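4.2 Control panels and the shared kitchen

The claim made most often for the compact microwave is that it needs no instruction. We are not persuaded. Of the 100 households in the Stanthorpe survey, 77 reported using one heating method for everything, usually the one-minute key pressed over and over. Earlier work (the Litach inventory in particular) read this sort of answer as satisfaction. It could as easily be read as people giving up on the rest of the panel, and the survey wording doesn't let us tell the two apart. 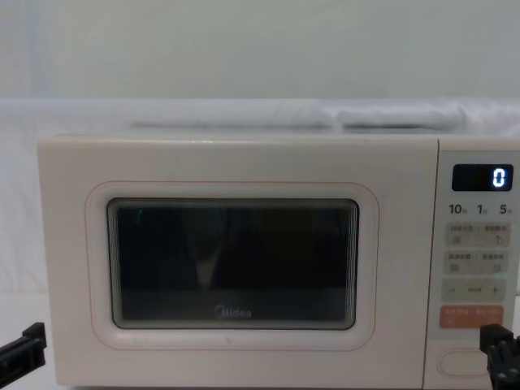

Labelling has been treated in this literature as a matter of translation, and we think too much has been hung on that. A renter who can't read the functions on a second-hand oven is supposed to be shut out of it. Yet on the Midea unit in Figure 2, where the two button panels under the time row are marked in small Chinese characters, the time increments themselves are plain numerals, 10, 1 and 5, and a reader of any language has at least somewhere to start. Whether that person ever gets to defrost is another question, and the Brasero trials, which stopped at reheating a cup of soup, have nothing to say on it.

Cleaning is where the published advice is weakest. Steiner's checklist has the glass plate lifted out and washed with the dishes after every spill, and the floor beneath it wiped with a damp cloth. Respondents agreed that this was sensible. Far fewer could say when they had last done it, and several share-house tenants were surprised to learn the plate came out at all.
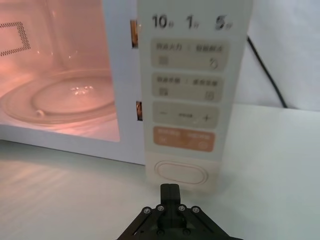 We therefore give little weight to self-reported cleaning. Asking to see the oven at 6 in the evening, with the dinner dishes still on the bench, would be a fairer test, though it would cost us some goodwill.

Figure 2. Microwave oven, with its control panel and interior (Section 4.2).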